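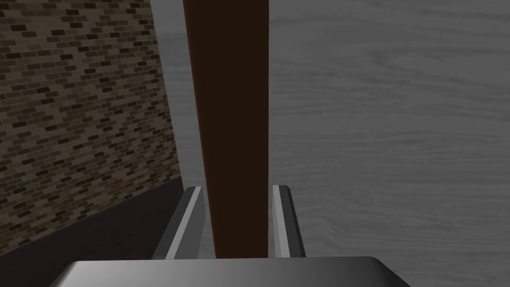
Home | Series Index | Characters | Glossary | About

About Us

Posted 5th January by the Fullberg editors

Fullberg is a reference site for manga and anime characters. It holds 832 character entries, sorted by series, family and first appearance. The site began as a printed index kept by the Karagiannis reading club and moved online in July.

Each entry lists the character's name, its accepted spellings, relatives, abilities and the chapter or episode of first appearance. Where the manga and the anime differ, both versions are given and the manga is listed first. Plot details past volume 6 of any series are placed under a spoiler heading.

Entries are limited to 400 words. Fan theories are not included. Corrections must cite a volume and page number.

The glossary is maintained separately under the name Rodia and covers more than 230 terms. Page hosting is provided by Fitavska.

© Fullberg. Series and characters belong to their respective owners. Back to top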